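Nollix 34 Flat Belt Conveyor

Sold by Truvden Conveyor Supply
Bench and floor conveyors / Flat belt / Green PVC

Availability: built to order
Ships: on one pallet, partly assembled

Overview

The Nollix 34 is a flat belt conveyor for moving boxes, trays, blocks and other flat-bottomed items over short distances. It has a smooth green PVC belt, aluminum side rails along both edges and a plain steel stand. The drive sits under the belt at the discharge end, so the top stays clear from one end to the other.

Most of the units we sell go into packing areas, small assembly lines and test rooms. The 34 in the name is the overall height in inches with the standard stand fitted. At that height most people can load from either side without bending. If you need it lower, order the short legs or skip the stand and bolt the bed to a bench of your own.

Belt

The belt is two-ply PVC with a smooth top and a fabric underside. We supply dark green as standard. White is available for food-adjacent work and black on request, both with a longer wait.

A smooth top lets items be pushed sideways or turned by hand while the belt is stopped. It isn't the right choice for inclines. For anything steeper than 4 degrees, ask for the rough-top belt, which grips cardboard and wood much better but is harder to wipe down.

Belts can be ordered endless or with a metal lacing. Endless belts run quieter. Laced belts can be changed without taking the bed off the stand, and if you run long shifts that may matter more to you than the noise.

Side rails and bed

Both rails are extruded aluminum with a T-slot on the outer face. The slots take standard sliding nuts, so sensors, stops, guide rails and small brackets can be added later without drilling. The rails are left in plain silver. We don't paint them, as paint chips wherever a bracket is clamped.

The bed under the belt is folded steel sheet, supported at regular intervals by cross members. Crumbs, dust and bits of tape that get under the belt collect at the tail end, where a removable cover gives access. Clean it out more often than you think you need to.

Drive

The motor is single phase and plugs into an ordinary wall outlet. Speed is set with a dial on the control box and can be changed while the belt is running. The box also has a start button, a stop button and a forward/reverse switch. A connector on the underside accepts an outside start and stop signal for customers who run the belt from their own controls.

The control box mounts on either side. Tell us which when you order – swapping it later means rerouting the cable through the bed.

What's included

Conveyor bed with belt fitted and tracked
Drive unit and control box
Stand with 4 leveling feet
Tail end cover
Hex keys for belt tension and tracking
Printed manual

Options

Short legs
Locking casters in place of feet
Adjustable guide rails, one side or both
Fixed end stop
Rough-top belt
Mercado photo sensor with bracket
Surkon foot switch

The Surkon foot switch is the option we get asked about most. It plugs straight into the control box and holds the belt running for as long as the pedal is down. It suits packing stations where one person is loading and wrapping at the same place.

Setup

Two people should lift the bed onto the stand. Allow some 18 inches of clear floor at the drive end so the motor cover can come off. Set the feet so the bed is level across its width before you touch the tracking bolts. A bed that leans will pull the belt to one side, and no amount of tracking will hold it there for long.

Run the belt empty at low speed for a few minutes. If it drifts, turn the bolt on the side it is drifting toward by a quarter turn, wait, and look again. Once it stays centered, load it with whatever you'll be moving and check once more.
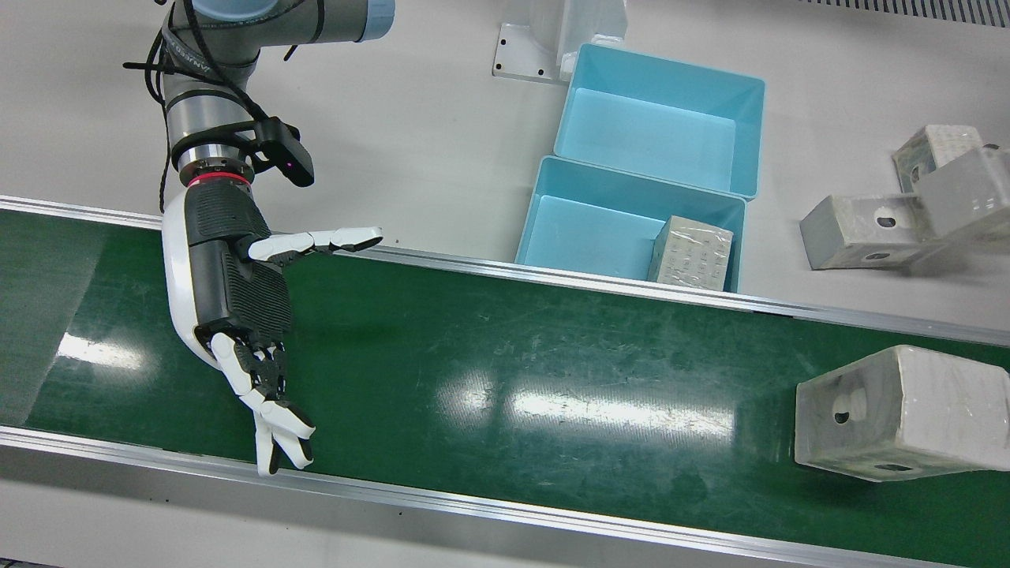
Smooth PVC marks with use. Fine scratches, scuffs and dust streaks show up on the dark green more than they do on white, and they have no effect on how the belt runs. Replace a belt when the edges fray, when the fabric shows through the top or when the lacing begins to lift. Glare is the other thing to plan for. The surface is shiny enough to throw back overhead lights, and if you are using a photo sensor aimed down at the belt, mount it at an angle or move it out from under the fixture.

Cleaning

Wipe with a damp cloth and mild soap, belt stopped and unplugged. Dry it before restarting. Don't use solvents or anything oily, and keep spray away from the control box. Tape residue comes off with a plastic scraper. Metal blades will cut the top layer.

Ordering notes

Give us the belt length and width, the side for the control box, and the weight of your heaviest item. A sketch with dimensions is fine. Units ordered with casters come with the feet in a separate bag in case you change your mind.

Spare belts are cut to order. Please read the number from the plate on the drive end – the width alone isn't enough, as the roller size changed in July and older belts are slightly shorter.

Page last updated Mar 9, 2019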